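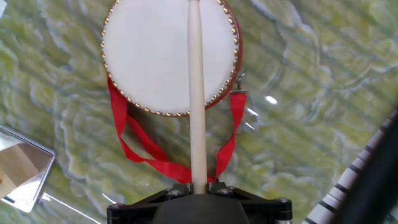

셀 정비 노트: 북 작업 셀의 손목부 재조립과 기준점 재설정

2022년 3월 24일 | Skivska 작업장 소식

Skivska 작업장의 북 작업 셀이 정기 정비를 마치고 다시 가동에 들어갔다. 이번 정비 범위는 그리퍼 체결부, 손가락 패드, 손목 케이블, 작업면 기준점이다. 팔 본체의 감속기와 베이스 쪽 배선은 손대지 않았다. 정비 직전까지 누적된 파지 횟수는 3,156회이며, 직전 정비 이후 기준이다. 이 값은 제어기의 카운터에서 읽은 것으로 수동 조작 중의 개폐도 포함한다.

정비를 앞당긴 계기는 북채 파지 시의 미세한 회전이었다. 채를 수직으로 세워 잡은 뒤 손목을 돌리면 채가 패드 사이에서 조금씩 돌아갔고, 채 끝이 북면 중앙에서 벗어난 위치에 내려왔다. 처음에는 기준점 오차로 보고 좌표만 고쳤으나 다음 날 같은 방향으로 다시 어긋났다. 패드를 빼서 확인하니 접촉면 한쪽이 눌려 있었다. 좌표 보정으로 덮을 문제가 아니어서 손목부 전체를 내려 점검하기로 했다.

체결부

그리퍼를 떼기 전에 팔을 정비 자세로 보내고 제어 전원을 차단한다. 비상정지만 누른 상태에서 작업하지 않는다. 비상정지가 풀리면 팔은 마지막 지령을 유지하려 하고, 플랜지가 풀린 상태에서는 그 움직임이 배선에 그대로 전달된다. 이 항목은 Dakau 쪽 지침에도 있던 내용인데 우리 절차서에는 누락되어 있어 이번에 첫 줄로 옮겼다.

그리퍼 프레임의 육각 볼트는 대각 순서로 푼다. 한쪽을 먼저 완전히 빼면 반대쪽 판이 벌어지면서 나사산에 힘이 걸린다. 풀어낸 볼트는 위치별로 표시한 판에 꽂아 두고, 나사산에 남은 고정제를 닦아낸 뒤 같은 자리에 되돌린다. 이번에는 오른쪽 바깥 판의 볼트에서 고정제가 거의 떨어져 나간 흔적이 나왔다. 볼트 자체의 손상은 없어 재사용했다.

조립할 때는 두 단계로 조인다. 먼저 모든 볼트를 손으로 앉힌 다음 그리퍼를 한 번 완전히 닫았다가 열고, 그 뒤에 토크렌치로 마무리한다. 닫힌 상태를 한 번 거치면 판이 제자리를 찾는다. 순서를 바꾸면 손가락 두 개의 닫힘 시점이 달라지고, 북채처럼 가늘고 긴 물체에서 그 차이가 기울기로 드러난다.

손목의 녹색 링은 플랜지와 그리퍼 사이에 들어간다. 조립 후 링 둘레의 틈을 전 방향에서 확인하고, 틈이 한쪽으로만 보이면 다시 푼다. 링을 손으로 눌러 맞추는 것은 금지한다.

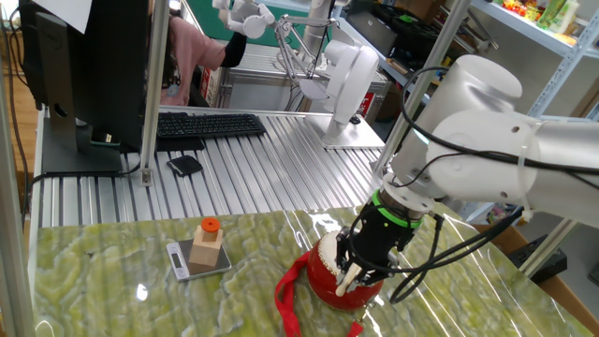
시리 니스카넨은 패드 교체 주기를 횟수로 정하는 방식에 이견을 냈다. 단단한 나무 채를 잡는 작업과 곡면 몸통을 잡는 작업은 패드가 눌리는 부위가 서로 다르고, 카운터는 둘을 구분하지 않는다는 것이다. 니스카넨의 제안은 교대 시작 때마다 패드를 손톱으로 눌러 복원되는 정도를 보고, 복원이 느리면 횟수와 관계없이 바꾸자는 것이었다. 검사자에 따라 판정이 갈릴 수 있다는 반론이 나왔으나 대안이 없어 일단 받아들였다. 횟수 기준은 상한으로만 남긴다.

손가락 패드

새 패드는 Drudis에서 받은 것으로, 기존 품목과 두께는 같고 재질이 약간 무르다. 무른 패드는 채를 잡을 때 미끄럼이 적은 대신 북 테두리의 징처럼 튀어나온 부분을 오래 누르면 자국이 빨리 생긴다. 이 때문에 몸통 파지 시의 힘 설정을 한 단계 낮추고, 파지 후 대기 시간을 줄였다. 채 파지의 힘 설정은 그대로 둔다.

접착면은 알코올로 닦고 완전히 마른 뒤 붙인다. 부착 후 15분간 그리퍼를 닫아 둔다. 이때 패드끼리 직접 맞닿게 하지 말고 사이에 얇은 종이를 끼운다. 종이 없이 닫아 두었다가 패드가 서로 붙어 한쪽이 뜯긴 일이 지난 8월에 있었다.

북면 가장자리를 손가락으로 누르는 동작은 별도로 점검한다. 북면은 탄성이 있어서 위치 제어만으로 내려가면 접촉 후에도 팔이 계속 내려가려 한다. 접촉력 한계값을 확인하고, 실물 북을 놓기 전에 빈 매트 위에서 같은 높이까지 내려가 정지 여부를 본다. 정지 높이가 설정과 다르면 매트가 들떠 있는지부터 살핀다.

케이블

손목 쪽 케이블은 여유 길이가 핵심이다. 너무 짧으면 손목 회전 끝에서 커넥터가 당겨지고, 너무 길면 늘어진 고리가 작업면의 물건에 걸린다. 북의 끈이 특히 잘 걸린다. 이번에 잰 손목 고리의 여유 길이는 190mm가 넘었고, 상부 링크의 타이 위치를 한 칸 옮겨 줄였다. 옮긴 뒤에는 손목을 양쪽 한계까지 천천히 돌리며 케이블이 관절 하우징 가장자리에 닿는 구간이 있는지 확인했다.

타이는 손으로 밀었을 때 조금 움직일 정도로 조인다. 꽉 조인 타이는 피복에 홈을 내고, 단선은 대개 그 홈에서 시작한다. 타이의 잘린 끝은 팔 안쪽을 향하게 돌려 둔다.

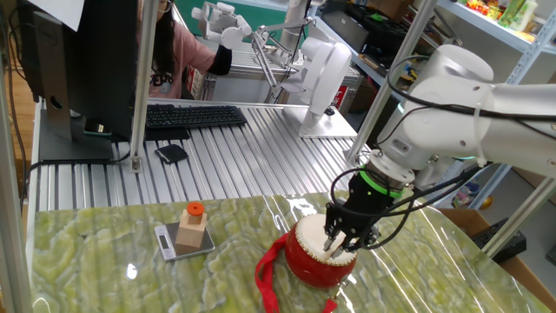 작업면과 기준점

대리석 무늬 매트는 광택이 강해 천장 조명이 그대로 비친다. 손목 카메라로 북의 위치를 잡을 때 흰 북면과 매트의 반사가 겹치면 윤곽 검출이 흔들린다. 노출을 고정하고 반사가 강한 구역은 검출에서 제외하는 방법을 쓴다. 무광 매트로 바꾸는 안도 있었으나 기존 기록과 조건이 달라져 보류했다.

매트 가장자리가 알루미늄 프로파일 상판 위에서 들뜨면 높이 기준이 틀어진다. 정비 후에는 매트를 걷어 프로파일 홈의 먼지를 빼고 다시 깐 다음, 가운데에서 바깥쪽으로 눌러 편다. 높이 측정은 매트가 자리를 잡은 뒤에 한다. 깔자마자 잰 값은 쓰지 않는다.

기준점 재설정 순서는 다음과 같다.

1. 그리퍼에 물체를 물리지 않은 상태에서 공구 중심점을 다시 등록한다.
2. 매트 네 모서리와 중앙에서 높이를 재고, 중앙값과 차이가 큰 모서리는 매트를 다시 편 뒤 재측정한다.
3. 북채를 물리고 채 끝을 두 번째 공구 중심점으로 등록한다. 채를 바꾸면 이 항목을 반복한다.
4. 북을 놓고 끈을 이동 경로 밖으로 치운다.
5. 저속으로 채 끝을 북면 중앙에 내린다. 어긋남이 보이면 3번으로 돌아간다.
6. 정상 속도로 올려 반복 시험을 한다.

반복 시험은 83회로 마쳤다. 채의 회전은 재현되지 않았고 접촉 위치도 허용 범위 안에 들었다. 시험 중 한 차례 정지가 있었는데, 기록상 접촉력 한계 초과였다. 낮춰 놓은 힘 설정이 채 동작에도 적용되어 있던 것이 원인으로, 설정을 동작별로 분리한 뒤 처음부터 다시 돌린 결과가 위 수치다.

저속 확인은 반드시 사람이 정지 버튼에 손을 둔 상태에서 한다. 혼자 작업할 때는 5번까지만 진행하고 6번은 다음 교대에 넘긴다.

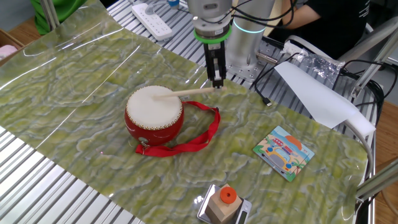 채 끝을 북면 중앙에 댄 상태. 북의 끈은 오른쪽으로 늘어져 있다.

남은 항목

베이스 판의 고정 볼트는 육안 점검만 했다. 토크 점검은 Rastogi 셀과 함께 다음 정비에서 진행한다. 베이스 주변의 케이블 묶음은 정리 대상에 올려 두었다. 매트 위로 넘어오는 선은 높이 측정에 걸리므로 측정 전에 반드시 뒤로 넘긴다.

시르카 칼리오가 절차서 개정본을 정리하고 있다. 바뀐 부분은 전원 차단 항목, 볼트의 두 단계 조임, 패드 복원 검사, 동작별 힘 설정 네 군데다. 개정본이 나올 때까지는 제어기 옆에 붙인 인쇄본을 따르고, 기존 절차서의 패드 항목은 사용하지 않는다. 힘 설정 파일은 이름이 비슷한 것이 둘 있으므로 불러온 뒤 화면에서 수정 날짜를 확인할 것.

공유 15 · 댓글 0

관련 소식
- Rastogi 셀 베이스 토크 점검 일정
- 손목 케이블 타이 위치 변경 안내
- Drudis 패드 보관 조건
- 접촉력 한계값 기록 양식 개정

문의: Skivska 작업장 정비 담당 | © Skivska | 맨 위로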